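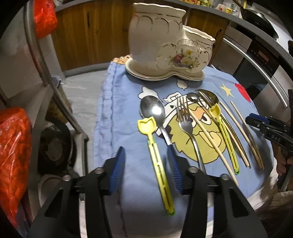
Posted by Drusholm_Perception, Sun 29 July
Board: Software / Perception and Planning
Subject: Grasp ordering for mixed cutlery on printed cloth

Our group is preparing the next release of the Beddoe planner and requests comment on one proposed change. In the utensil task, items are lifted from the table and placed in a two-compartment holder. The planner at present selects whichever item has the highest segmentation score. On a patterned cloth that rule favors the large metal spoon, and the chopsticks are left until last. We propose to order items by overlap instead, so that anything lying on top is taken first. The test set contains 2623 demonstrations, of which 400 have a printed cloth.

kelvane
Overlap ordering is sound in principle. It depends, however, on a depth estimate that polished metal does not provide. The bowl of the spoon returns a highlight and very little else. Has the group measured ordering errors on metal separately from those on wood and plastic?

Drusholm_Perception
Not separately. The present log records one error class for all materials. This will be corrected before the release.

ustelon_user20
I must disagree with the proposal. The cloth is the larger difficulty. A cartoon face with a jagged black outline produces edges as strong as those of a chopstick, and no ordering rule will repair a false mask. I would retrain the segmenter first and leave the planner alone.

kelvane
The two matters can proceed together. A false mask on flat cloth should fail a height check, whatever its outline.

ustelon_user20
A chopstick is thin enough that the same check may reject it as well, and wrinkles in the cloth will pass. We met this with Ustelon and had to withdraw the threshold in April.

Cindness_Tools
Members may wish to replay 100 of the printed-cloth demonstrations with both rules enabled and compare the first three picks only. Later picks diverge too much to be useful. The Cindness viewer accepts Beddoe logs without conversion.

Drusholm_Perception
We will run that comparison and post the error table in this thread, divided by material. The height check will remain off by default.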